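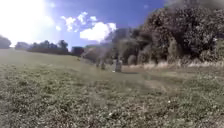 Grounds & Paths > Seasonal upkeep > How-to

Clearing a sealed path beside trees

This guide covers routine clearing of an asphalt walking path with a grass bank on one side and trees on the other. It was written for the Sturkmont path, which is 1,260 metres long, but the method suits any sealed path of the same kind. Two people can do that length in a day if the litter is dry. After a week of rain, allow two days.

What you need

A stiff yard broom and a plastic leaf rake
A flat-mouthed shovel
A narrow trowel or an old paint scraper
Heavy bags or a trailer with sides
Gloves, hat, water
A tin of marking paint or a stick of chalk

A blower is handy for dry leaves on the open asphalt. It does very little for the packed stuff at the edge, so bring the rake even if you own one.

Walk it first

Go from one end to the other before lifting a tool. Chalk a cross beside anything that needs more than sweeping: a lifted edge, a root ridge, a soft spot, a crack you can get a coin into. Pick up stones and rubbish on this pass. Small stones are easy to miss against worn asphalt and they will jam under the broom later.

Look up as well as down. Hanging branches are a separate job. Note them and keep going.

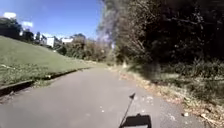

Clear the kerb side

Where there is a bank, start on that side. A concrete edge at the foot of a slope collects whatever washes down, and once grass gets a hold there the water has to find another way, usually across the path.

1. Run the trowel along the concrete and lift out grass and soil that has crept over it. Work in lengths of 20 metres and finish each one before moving on.

2. Shovel up the spoil as you go. Don't throw it back up the bank — it will be down again with the next storm.

3. If there is a strip of grass or gravel between the concrete and the asphalt, rake it level and leave it in place. Pull only what is growing onto the sealed surface.

4. Brush the lip clean and check that water has somewhere to go at the low points. Tip a bucket in if you are not sure.

Mow the bank before this step if it needs it. Clippings blown onto a clean path mean sweeping twice.

Clear the tree side

Leaf litter tends to lie thickest on the outer part of the asphalt, and if it is left it turns to soil and the verge moves in. On one stretch at Sturkmont we found 28 centimetres of good asphalt under the growth.

1. Rake from the middle of the path out towards the verge, leaving a long low row.

2. Find the true edge of the asphalt with the shovel. Push the blade in flat and feel for it.

3. Cut back the growth to that line and shovel it up together with the row of leaves.

4. Sweep what remains off the surface. Dry, clean leaves can go under the trees, well back from the edge. Bag anything mixed with rubbish.
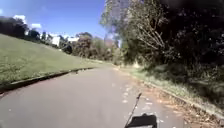 Leaves building up along the right-hand side of the asphalt, with the kerb and mown bank opposite.

Worn ground off the path

While you have the tools out, look at any grass nearby that people are using as a short cut. Thin, pale strips can be left alone if they drain and stay even underfoot. If they get boggy, rake the surface lightly, top-dress with 5 millimetres of sandy loam and oversow in autumn.

How often

Sweep monthly and do the full kerb and edge job twice a year. Ours gets an extra sweep in January, when the gums drop bark in the heat. Keep the chalked list from each walk and compare it with the last one — a crack that has grown should be reported to whoever looks after the surface.

Steinar Damgaard, updated April 18, 2024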